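Pramside Clothing Bank
Progress report to the Tereser Fund, second period

Prepared by Wahyudi Rahman, project lead

What this period covered

The grant pays for the sorting and folding of donated clothes at Pramside, and for getting them out to families through the Halim Road and Stolora collection points. The last report ended with the move into the new room. This one runs from the move up to the end of February.

Clothes in and out

We took in 639 garments that were fit to pass on. Of these, 126 were children's school items, mostly jumpers and polo shirts, and these went out fastest. Adult tops are still the largest group and the slowest to move. Coats did well in the cold weather and we had none left by the end of the period.

Items with stains, broken zips or worn cuffs are set aside at the first sort. We have stopped sending these for repair unless the job is a button or a hem. The repairs shelf was filling up quicker than it was being emptied, and Azlan Rahman, who runs the sorting, asked for a firm rule. It has been working well.

Parcels

We sent out 80 parcels. Each one is made up to a request form giving sizes and colours to avoid. Eight came back, all for wrong sizes. In most of these the label in the garment did not match how it measured. We now measure anything without a clear label across the chest and write the size on a paper tag, which is pinned at the neck.

Folding

Folding took up more time than we had planned for in the bid. Clothes were reaching the collection points creased and families were having to iron them before use. We have changed the method in two ways. Garments are now spread flat on the table before any fold is made, and the sleeves are dealt with before the body. Thin fabrics are folded once fewer than before, as they slid out of shape in the parcel when folded small.

The white table has been a help. Marks and loose threads show up against it, and coloured tops are easy to check on both sides. Long-sleeved tops remain the slowest item. The sleeve has to be lifted and laid across without dragging the body out of line, and if the cloth is bunched on one side the whole thing needs opening out again. 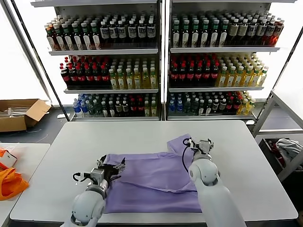
A purple garment part-way through folding on the white table, with the drinks shelves behind.

The drinks shelves stay where they are for the rest of the grant. Stock for the parcels is kept separately, in lidded boxes in another room, so that nothing gets spilled on it.

Spending

Spending on boxes and tags is within budget. Transport to Stolora is slightly over, owing to two extra runs before the school term. We would like to move the unspent repairs money across to cover this and ask for your agreement.

Next period

Azlan will write up the folding method on one sheet for new helpers. We will also ask both collection points to tell us which sizes they are short of before each delivery. Spring jackets are needed, and an appeal will go out through the Halim Road newsletter.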